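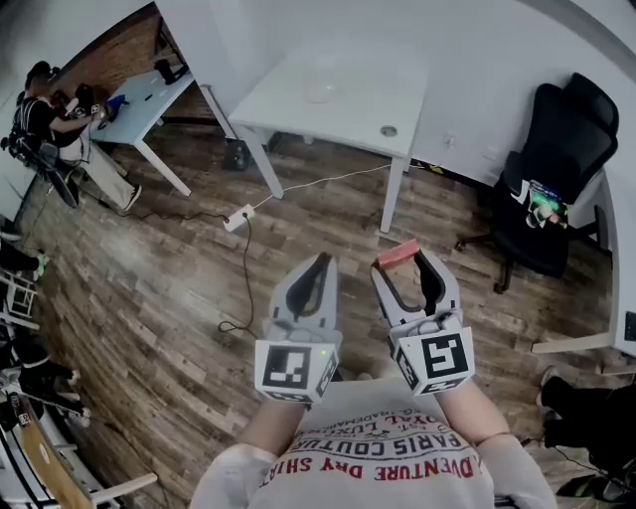
Small white desk, Clolo range — six months in

Rating: four out of five

I bought this desk in September for the back room of our place in Minetville, mostly to have somewhere flat to sort out fiddly bits that wasn't the kitchen table. I've had enough time with it now to say something useful, and I know how hard it is to find a review by anyone who's owned a desk for longer than a weekend, so here goes!

First the look. It's a plain rectangle on slim legs, all white, and against our white wall it sort of melts away, which I love. The other desk in the room is the light blue one by the brick wall (that one came from my neighbour Eskil when he moved) and the two get along nicely. I was worried white would look cold next to the brown floor planks, but the floor has so many shades going on that anything plain is a relief.

Putting it together took me 70 minutes, on my own, with a cup of tea halfway through. The legs go on with an Allen key that's in the box. My only grumble is that the holes on one leg were a touch tight and I had to lean on it. Rui Vilela at the Clikurport shop told me to leave all the bolts a bit loose until the last one's in, and I wish the leaflet had said that.

The top is good. I keep a round glass plate up the back for screws and other odds and ends, and it hasn't left a mark. Tea rings wipe off if you get to them the same day. Permanent marker does not, ask me how I know.

Now, the cable hole. There's one round grommet near the front right corner and I still can't decide about it. The cords drop down right where I want to put my elbow, and I'd much rather have had it at the back. You could probably turn the whole desk around, but I'd already pushed it into place by the time that occurred to me. So for now I've got a power strip on the floor out front and a black cable looping off across the room, and a thin white one going the other way. It works, it's just not pretty. A tray underneath would fix the lot, and the Yazıcı clip-on one is on my list.

Wobble: a tiny bit if you lean on the front edge, none if you're just working at it. My brother-in-law Güven reckons that's the slim legs and I'd say he's right. I wouldn't put a sewing machine on it.

Price was 175 dollars with delivery, and I think that's fair. I'd buy it again in the same colour, and I'd check which way round the hole was before tightening anything. If you need drawers, look elsewhere, because mine came without any and I do miss having one for pens.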